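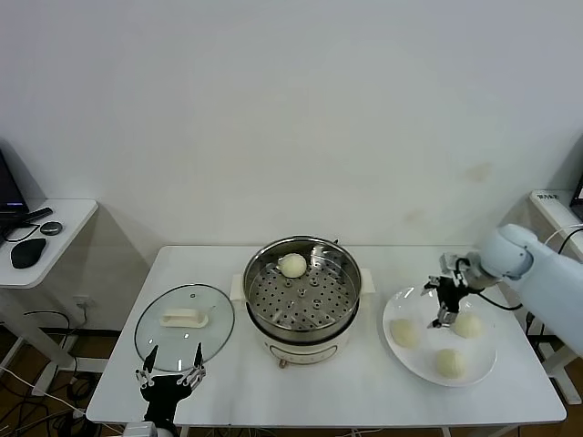

Home Syllabus Handouts Labs Contact

Search this site Enter keyword Go

Food and Heat, Handout 8
Steam, Boiling Water, and Moist Cooking
Notes by Meirion Powell. Lab notes by Arwel Mathias.

Read these notes before the lab in the Heston building. The worked problem in section 4 uses the same steps you will need for the lab report. Bring a calculator. Phones stay in the lockers.

1. Where we are

Last time we covered dry heat: ovens, griddles, and broilers. The main point was that hot air carries little energy and gives it up slowly. You can put your hand in a hot oven for a moment without harm as long as you touch nothing. You can't do the same with the steam over a kettle, even though the steam is much cooler than the oven air. By the end of this handout you should be able to explain the difference with numbers.

2. Boiling point and pressure

Water boils when the pressure of its vapor equals the pressure of the air above it. At sea level this happens at 100°C (212°F). Where the air pressure is lower, water boils at a lower temperature. At an elevation of 4,000 feet it boils at 96°C. Four degrees does not sound like much, but beans and potatoes take noticeably longer, and printed cooking times written for sea level will come up short.

Turning up the burner under a pot that is already boiling does not make the water hotter. It makes the water boil away faster. The extra energy goes into turning liquid into vapor. A gentle boil and a hard boil are at nearly the same temperature. The hard boil does stir the food more, which matters for pasta (keeps it from sticking) and for fish (breaks it up).

A pressure cooker works in the other direction. The sealed lid lets the pressure rise, and the boiling point rises with it. At an added 15 pounds per square inch, water boils at 121°C. Salt also raises the boiling point, but the amount used in cooking changes it by less than one degree. Salt the water for taste.

3. Latent heat

Two quantities to know:

Specific heat of liquid water: 4.2 kJ per kg per °C
Latent heat of vaporization at the normal boiling point: 2,260 kJ per kg

The first is the energy needed to warm one kilogram of water by one degree. The second is the energy needed to turn one kilogram of boiling water into steam at the same temperature. It is called latent because a thermometer does not show it.

Compare them. Heating a kilogram of water from 20°C to boiling takes 4.2 x 80 = 336 kJ. Boiling that kilogram away takes 2,260 kJ, which is more than six times as much. A kettle that comes to the boil in a few minutes would need far longer to run dry.

The process runs backward when steam condenses. Each kilogram of steam that turns back into water on a cool surface gives up the full 2,260 kJ to that surface. In moist cooking the surface is the food. Condensation does most of the work at the start, when the food is cold and steam condenses on it quickly. As the surface gets close to the steam temperature, condensation slows, and the rate of cooking is then set by how fast heat moves inward through the food.

A note on words. Steam proper is invisible. The white cloud over a pot is a mist of small liquid drops that formed when steam met cooler air. In these notes "steam" means the gas.

4. Worked problem

A piece of dough has a mass of 0.1 kg and a starting temperature of 20°C. Take its specific heat as 2.8 kJ per kg per °C. How much steam must condense to bring it to 95°C? Ignore losses to the pot and the room.

Step 1. Temperature change: 95 - 20 = 75°C
Step 2. Energy needed: 0.1 x 2.8 x 75 = 21 kJ
Step 3. Mass of steam: 21 / 2,260 = 0.0093 kg, or 9.3 grams

So less than two teaspoons of water, as steam, is enough in principle. A real steamer uses a good deal more. Heat is lost through the walls and lid, and much of the steam escapes without touching the food.

Common mistake in past reports: using 4.2 for the food. Dough is part flour and part water, and its specific heat is lower than that of pure water. Use the value given in the problem.

5. What happens inside the food

Starch. Starch granules take up water and swell as they are heated. For wheat starch this begins a little below 60°C and is mostly finished by 70°C in a wet dough. The swollen starch gives a cooked dough its set crumb. If there is not enough water, the granules swell only in part.

Protein. Gluten in dough, and the proteins in egg, meat, and fish, unfold and bond to one another with heat. Egg white starts to set just above 60°C. The firming is permanent. Cooling a boiled egg does not return it to liquid.

Gas. Bubbles made by yeast or baking powder expand when warmed. Water also evaporates into the bubbles and adds to the pressure. Once starch and protein have set, the bubbles hold their shape.

Browning. The reactions that brown a crust run slowly at the temperature of boiling water and need a fairly dry surface to go at a useful rate. A steamed surface stays wet and never gets above the boiling point, so steamed breads stay pale and soft. An oven crust dries first and then climbs well past it.

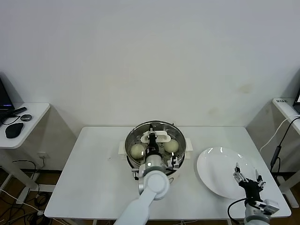

Figure 8.1. Two steamed buns on a perforated tray.

6. Equipment

A steamer needs a source of boiling water, a way to hold food above the water, and a lid. The support needs openings so that steam can rise past the food and condensed water can drain back. Bamboo, metal, and ceramic are all used. Bamboo lids take up some of the moisture that would otherwise drip. With a metal lid, cooks often wrap the lid in a cloth.

Leave space between pieces. Steam has to reach the sides as well as the top. Dough also expands, and pieces that touch will join.

Check the water level. A pot that boils dry stops making steam, and the base overheats. If you top up during cooking, use water that is already hot. Cold water stops the boil until it has been brought back up.

7. Comparing methods

Boiling: food surrounded by liquid water. Heat transfer is fast and even. Soluble vitamins and sugars pass into the water.

Steaming: food in vapor at the same temperature. Less is lost to the water. Works poorly for foods that have to soak up a lot of liquid, such as dried beans.

Poaching: liquid held below the boil, usually between 70 and 85°C. Slow and gentle. Suits eggs and fish.

Braising: food partly covered by liquid in a closed pot, so both liquid and steam are at work. The long time turns collagen into gelatin, and tough cuts become tender.

8. Lab preparation

You will measure the mass of water lost from an open pot and from a covered pot over 17 minutes at the same burner setting. Work in pairs. One person reads the scale and the other keeps time and writes.

Before you start, write down which pot you expect to lose more and your reason in one sentence. This sentence is graded for being there, not for being right.

Tie back long hair. Open lids away from your face, far edge first. Steam burns are treated with cool running water, and you must tell Arwel Mathias right away, even if the burn looks minor.

Mass readings go in the left column, times in the right. Do not round until the final step.

9. Review questions

a) Why does a covered pot come to the boil sooner than an open one?
b) A recipe from sea level is used at 4,000 feet. Which will be affected more, boiled potatoes or roasted potatoes? Explain.
c) How much energy is released when 50 grams of steam condense at the boiling point?
d) The condensed water from (c) then cools to 40°C. How much more energy is released? Compare the two answers.
e) Explain why a steamed dough does not form a brown crust.

Answers to (c) and (d) are posted outside Powell's office the morning of the next lab. Bring your own work to compare.

Related handouts
Handout 5: Units and Measuring Temperature
Handout 6: Conduction in Pans and Pots
Handout 7: Ovens and Dry Heat
Handout 9: Frying and Hot Oil
Lab report template
Lab make-up times, April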